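3. Building the cell at home

3.1 The room and the wiring

The work reported in this section was done in a private house and in a small shared workshop, which the members call Stustis. The heavy parts were prepared at the workshop, where there is a drill press and a good bench vise. All the assembly and all the trials took place in the house. We chose this arrangement for practical reasons, and it had some effect on the design which we want to describe with enough detail that another builder can repeat it.

The room is a bedroom and it stayed in normal use during the whole period. For this reason no hole was made in the floor or in the walls. The arm stands on a steel plate with rubber feet, and the plate is loaded with three bags of dry sand. The first version of the plate was too light. When the arm stopped quickly with the elbow extended, the back feet lost contact with the floor, and the calibration was then no longer valid. After we added the sand the problem did not come back.

Power comes from one wall outlet through a strip with its own switch. The emergency stop is wired before the strip and not after it, so that the computer, the arm and the gripper lose power together. Some authors prefer to keep the computer alive to save the log. In our case the log is written to disk every 3 seconds, and the loss is small.

3.2 Mounting and cable path

The gripper is fixed to the last joint by an adapter ring which Washington Lopes turned from aluminum at the workshop. Two earlier rings were printed in plastic. Both became oval at the screw holes after some days of trials, and the fingers then showed a small play that we first blamed on the gear. The metal ring removed this play. We recommend to check the ring before any adjustment of the motor is tried.

The wrist camera sits behind the gripper and looks along it, with a wide lens. Its cable follows the forearm in a textile sleeve, closed with hook-and-loop strips. The strips must be loose at the wrist and tight at the elbow. If it is done in the opposite way, the cable pulls on the connector each time the wrist turns, and the image freezes for a moment. This fault was difficult to find, as it appeared only in certain positions and never on the bench.

3.3 Light and viewpoint

The room was not prepared for vision work. There is daylight from a window, a hanging lamp, a mirror on the wall and a bed with white covers. Each of these changes the picture in its own manner. The exposure was first left on automatic. With this setting, the gripper became nearly black when the window entered the view, and the pale walls became gray when it left the view again. We fixed the exposure at a middle value and accepted that the window is always too bright.

The mirror asks for more attention. A person in the room can appear in it while standing outside of the direct view, and the detector of people, which was trained by us with the software package Meireles, then reports somebody at a place where there is only a wall. Figure 4 gives the view from the wrist with the gripper directed upward. 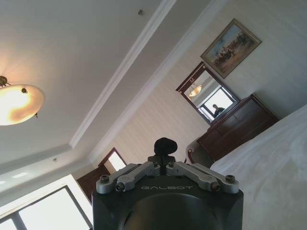 Figure 4. View from the wrist camera. The gripper is in the foreground; behind it are the ceiling, the window, the door and the wall with the mirror, in which a person is reflected against the light.

We tried two corrections. The first was to mark the area of the mirror by hand in the map of the room and to ignore any detection inside it. This is simple, but the mark moves out of place when the base is shifted, even by a small distance. The second was to compare two views taken from different wrist angles, and to keep a detection only when both agree on its position in the room. The second method is slower – it adds 220 milliseconds to each check – and we kept it for all the trials of Section 4.

The complete set contains 3,816 images from 153 runs. Runs in which the base was touched by accident were repeated and are not counted. The drawings of the adapter ring and the wiring plan are stored with the images, under the project name Humetti, together with a list of the screws and their lengths. The thread of the wrist screws is metric, and the screws should be tightened again after the first day of use.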